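She quit hotel work in March. Nineteen years of it, most of them at the Prarnard, a 294-room place off the interstate, the last six as head of housekeeping. Now she runs Clivero, a two-room shop that washes and mends bedding for people who don't want to throw it out.

We talked on 2019-06-25, standing up, between customers. She had a pincushion on her wrist the whole time.

Why leave? "My knees," she says. Then, after a bit: "And the buying. We tossed sheets with a hole the size of a pea. I'd take them home in my car, and my car got full."

The first month was bad. Four customers, one of them her landlord. Then a guesthouse called Hầu sent over 200 pillowcases with the seams going, and she sat up with them for a week and a half. "I watched so much TV. I couldn't tell you one plot."

Most of what comes in is plain white cotton. People bleach it too much, she says. They think gray means dirty and it usualy means soap. Her fix is dull: half the detergent, a second rinse, dry it outside if you've got an outside.

She's firm on thread count. "Past a point it's a number on a bag. I've had 700 come in here worn through at the feet." What does she sleep on? "Old hotel sheets. Obviously."

Blankets are another story. Wool she won't put in a machine, not hers, not anybody's. Plaids she likes because a patch can hide in the lines — if you match the stripe. She once undid a whole corner for being off by a thread. The customer was waiting in teh doorway.

A booking program, Flodusix, does the pickups. She hates it. It moved a comforter to the wrong day twice and she's gone back to a paper calendar, though she still pays for the thing.

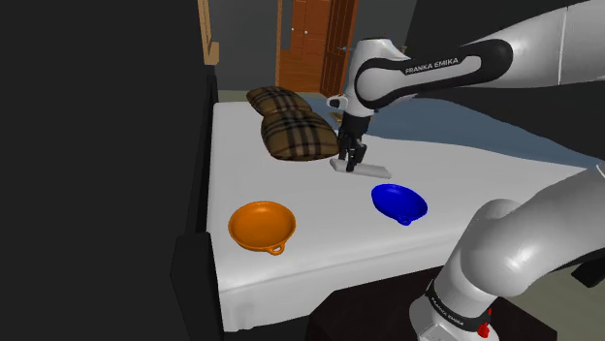
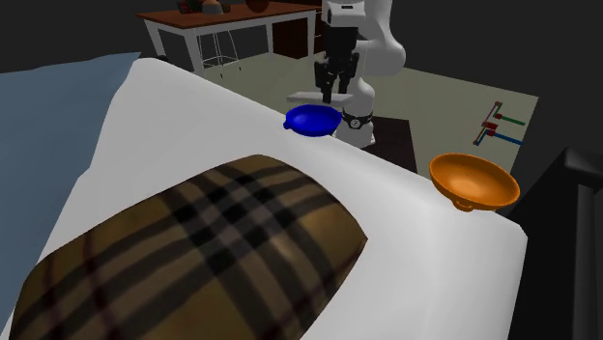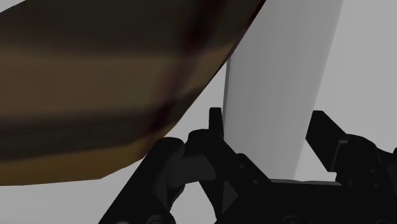 What she'd tell you to keep

"Two sets a bed. One on, one in the closet. Three if you have kids." Everything else can go, she says, or come to her. Flat sheets cut down into pillowcases. Old towels go to the animal shelter, they never have enough.

Prices are on a card by the door. Small holes are by the hole. She was already threading a needle when I asked about opening a second shop. "No," she said. "Hand me that hem."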